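This site uses cookies to remember your preferences. By continuing you agree to our cookie policy. Accept | Manage settings

Come work the returns bench with us (and with the arms)

Hi! I'm Irja Keskinen and I run the cosmetics returns floor at Prisley. I'm looking for 2 people to join the day crew from October, and I wanted to write this one myself because the last ad made the job sound like you'd be babysitting a machine all day. You won't be, I promise.

Some background. We take back unsold and returned makeup for a bunch of shops, mostly compacts, palettes and lipsticks. Every piece has to be looked at, turned over, matched to its listing and sent to resale, parts or recycling. We used to do all of that by hand, and on a good day one person got through roughly 400 pieces and went home with sore thumbs (ask me how I know). Last spring we put in two Skerko arms on the long bench, and they've taken over most of the picking up and turning over.

So what do people do now? More thinking, less grabbing! You'd set out the mixed trays, check labels the software can't match, decide what happens to anything scuffed or stained, and step in when an arm can't get a grip on something slim or shiny. You'd also tell us when the arms are being dumb. We keep a notebook for that and the engineers at Vachon really do read it; the slower closing speed on thin cases came straight out of a complaint by our evening crew.

I'll be straight with you about the parts people grumble about. The pace is steadier than it used to be, so there's less of a lull after lunch. You stand a fair bit. And some of the old hands miss doing a whole box start to finish, which I get, I do too sometimes. We swap stations every 50 minutes so you're not staring at one screen all shift.
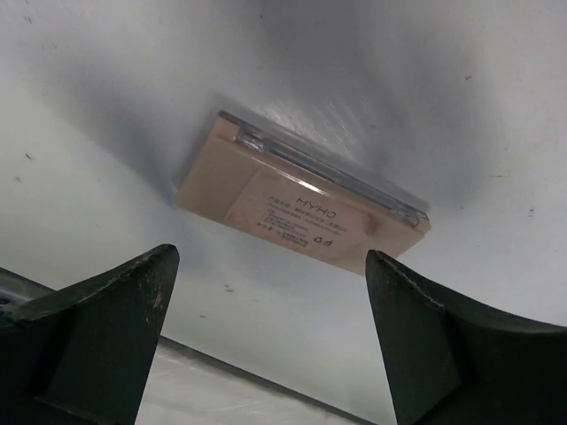
On the bench: a MYHO palette case, label side up, with the open gripper fingers reaching in from below.

What I'm hoping for: you notice small stuff, you're okay asking questions, and you can tell a smudge from a crack. Reading Chinese labels would be a lovely bonus, but it isn't required. No robot experience needed either, we'll train you on both stations and you get paid for every hour of it. There's a $500 bonus once you finish training.

Shifts start at 7:30 in the morning. The building is the old Zikov warehouse, bus stops right outside, free parking around the back.

To apply, send me a few lines about yourself and any job you've had where you worked with your hands. A resume is fine but don't fuss over it. If you'd like to come see the bench first, just say so in your note and I'll walk you around.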